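Ticket 777: Main scoreboard clock jumps back during play
Status: Resolved
Product: Odik scoreboard, console and pitchside repeater
Site: Hinville Rugby League Club, main field
Opened by: Jomar Cruzado
Handled by: Sewwandi Chowdhury

Original report, Jomar Cruzado

Hi team! First off, we love this board. We got it up in May and the whole club has been buzzing about it. You can read the score from the far goal line now, and the juniors go crazy every time their names come up after a try.

We do have a problem with the match clock, though. In the home game against Latby the clock on the big board jumped backward five times, always during the second half. It would be running fine, then drop back by 32 seconds, sit there for a moment and carry on counting from the wrong time. The console in the scorer's box showed the right time all the way through. So did the referee's watch, and he's the one who counts, so the result is safe (we won, by a drop goal, what a finish). But the Latby bench was working off the board for their interchanges and they weren't happy.

Things I tried during the game:

Pressing Sync on the console. Fixes it right away, then it jumps again later.
Swapping the console battery for the spare. No change.
Moving the console closer to the window. No change.

After the game I let the clock run on an empty field with the same setup and couldn't get it to jump once. We have the semifinal at home coming up and I'd really like to have this sorted by then.

Jomar

Reply, Sewwandi Chowdhury, 9:10 a.m.

Hi Jomar, congratulations on the win! And thank you for such a clear report. The fact that the console stays right while the board goes wrong is a great clue. It tells me the clock itself is keeping good time and the trouble is somewhere between the box and the board.

Could you send me the following when you get a chance?

1. The software version on the console (Menu, then About).
2. The radio channel it's set to.
3. Whether you had a sin bin timer running when the clock jumped.
4. The event log from the board. Put a USB stick in the port behind the lower panel and hold the green button until it beeps twice.

Number three matters because older versions had a bug where starting a sin bin timer could reset the main clock on the display. It was fixed a while back, but boards that have been in storage sometimes ship with old software and I'd like to rule it out.

Reply, Jomar Cruzado, 12:40 p.m.

Software is 4.2. Channel is 96. We had one player in the bin, a Latby forward, in the first half, and the clock was perfect the whole time he was off. All the jumps came after the break with 13 on each side. Log file is attached. I had a look through it myself and it's kind of fascinating, but I have no idea what I'm looking at!

Reply, Sewwandi Chowdhury, 2:05 p.m.

Version 4.2 has the fix, and your timing rules it out anyway. Great, one down.

Now the log, and this is where it gets fun. The board gets a full time message from the console every 60 seconds and just counts on its own in between. If it misses one, no big deal, it keeps counting. What it should never see is two different time messages that disagree, and yours does. Look at the lines marked TM. Most of them carry the ID ending in 4C, which is your console. A few in the second half carry an ID ending in 71. Every one of the jumps lines up with a 71 message.

So the board is hearing from a second console. It has your club code, or the board would ignore it, and it's on the same channel. Do you have another Odik console on site? It could be one that came as a spare, or one used on another field.

Reply, Jomar Cruzado, 2:30 p.m.

Oh wow. Yes, we do! The juniors have a portable board on the back field and that came with its own console. But it has its own board, and they've been using it since before the big one went up with no trouble at all. Could it really be that? The back field is on the other side of the clubhouse.

Also, the juniors' match kicked off before ours, so why wouldn't it mess up our first half too?

Reply, Sewwandi Chowdhury, 3:15 p.m.

It really could. Both consoles left us set to channel 96, and both were loaded with the Hinville club code so that you could share team lists between them. That sharing feature is lovely, and I'd hate for you to lose it, so let's keep the code and split the channels.

As for the first half, my best guess is the clubhouse. It sits between the two fields and would block most of the signal. Did anybody carry the junior console around at halftime?

Reply, Jomar Cruzado, 3:50 p.m.

I asked our junior coach. After their match finished she brought the console up to the scorer's box so it could go on the charger, and she left it switched on with their clock still going. It was on the shelf behind me, under my coat. I was sitting right in front of it for the whole second half!

Reply, Sewwandi Chowdhury, 4:00 p.m.

That would do it, and it fits your empty-field test too if the junior console was off by then. Let's prove it before we change anything. It's a quick test and I promise it's satisfying. 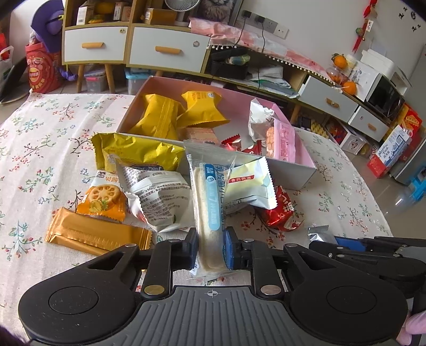 Test plan

1. Switch on the main board and the main console. Leave the junior console off.
2. Start a 40-minute clock on the main console and let it run for five minutes. The board should match the console all the way.
3. Switch on the junior console in the scorer's box. Start a clock on it, so the two consoles show clearly different times.
4. Watch the big board. If we're right, it will jump to the junior time within a minute or two.
5. Switch the junior console off and press Sync on the main one. The board should come right and stay right.

Write down the time of each jump, then pull the log again so we can match them.

Result, Jomar Cruzado, 6:20 p.m.

It did it! I had two of the under-16s standing on the halfway line calling out the time, and they let out a huge cheer when it jumped. With the junior console off, perfect for five minutes. With it on, the board went to the junior time, then back to ours, then to the junior time again. Junior console off, Sync, and it ran through to the end of the half without missing a second.

New log attached. I can spot the 71 lines on my own now, which I'm a little too proud of.

Fix, Sewwandi Chowdhury, 8:45 a.m.

Beautiful work, and please thank your timekeepers. The new log shows exactly the same pattern as match day. Please make the change on the junior side, so your main board stays as it was installed.

1. On the junior console go to Menu, Radio, Channel and choose 32.
2. Press Save and wait for the screen to show Restart Needed. Don't restart it yet.
3. On the portable board, open the side flap and hold the channel button until the digits flash.
4. Step down to 32 and let go. The digits stop flashing after a few seconds.
5. Restart the console first, then the board.
6. Start a clock and check that the portable board follows it.
7. Run both fields together, with both consoles in the scorer's box, for a full half.

One catch: if the portable board shows two dashes after step 5, it has started up faster than the console. Turn it off and on again and it will find it.

Team lists will still copy between the consoles. That goes over the cable and doesn't care which channel you're on.

Reply, Jomar Cruzado, 5:35 p.m.

All done. I got the two dashes, did the off and on, and it picked up straight away. We ran both clocks side by side for a full half with the consoles sitting next to each other on the shelf, and neither board put a foot wrong. I've put tape on both consoles with the channel number on it, and the junior coach is going to switch hers off at the final whistle from now on.

One more question while I have you. For the semifinal we'd like the board to show the tackle count. I can see the option in the menu but it's grayed out. Is that something we can turn on?

Reply, Sewwandi Chowdhury, 6:00 p.m.

You can! It's grayed out because the lower panel is set to show sponsor messages, and the tackle count uses the same row of digits. Go to Menu, Display, Lower Panel and pick Match Data. The six-tackle counter will come up, and the button to the right of the score keys moves it on by one. Hold the same button down to reset it on a turnover. Have the scorer practice on a training game first, it takes a little while for the thumb to learn it.

I'll leave this ticket open until after the semifinal.

Update, Jomar Cruzado, 7:15 p.m.

Semifinal played, clock perfect from start to finish, tackle count on show and the crowd counting along with it on the last set. We lost by two points in a fantastic game and I'm hoarse. Junior match ran on the back field at the same time with no crossover on either board. Happy for you to close this one. Thank you so much, Sewwandi!

Closing note, Sewwandi Chowdhury

Cause: two consoles with the same club code on the same channel, both in range of the main board.
Fix: portable board and junior console moved to channel 32. Main board stays on 96.
Follow-up: I've asked our setup team to give each board its own channel when a club orders a second one, and to add a line about it to the install sheet. Closed.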